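The Gurwood Tranche

The Gurwood portfolio consisted of 45 loans secured on commercial property, and Birger Hägglund had been asked to value the mezzanine tranche before the fund closed its books. He had built the cash flow model in July. It assumed a recovery rate of 50 percent and a lag of two years between default and sale. Both figures came from Parisi, the servicer, and both had been accepted without a meeting.

He reran the model with a lag of three years. The tranche lost its coupon in the second year and part of its principal in the fourth. He saved the result under a new name and sent it to the risk desk.

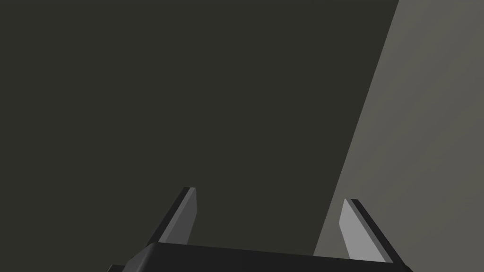 Torben Eichhorn replied that the three-year lag had no support in the servicer's reports, and that a valuation could not be moved on a feeling. He wanted the original mark kept until Dikmont, the trustee, confirmed the change in writing.

Hägglund read the reports again. Parisi measured the lag from the date a loan was transferred to its workout team. The model measured it from the first missed payment. Between these dates lay a period which the servicer did not report and the model did not contain. He went through the payment tapes loan by loan and entered the missing months in a separate column. It took him until the cleaners had finished the floor.

The largest exposure was a warehouse in Vurkach. It had missed its first payment eleven months before the transfer. During that time it had been carried as performing, and the interest on it had been advanced by Parisi, who would be repaid ahead of every noteholder.

He called Eichhorn and gave him the page number. 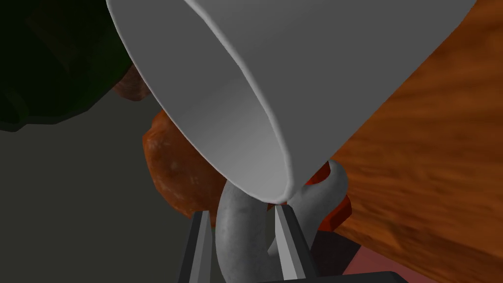
"Who else has the column?" Eichhorn asked.

"You and I have it."

There was typing on the line. Eichhorn said that the fund would have to disclose a pricing error, that the July statement would be reissued, and that his own signature was on it — above Hägglund's. He asked for the file in a locked format. Hägglund sent it, entered the new mark, and left the old one visible in the cell beside it.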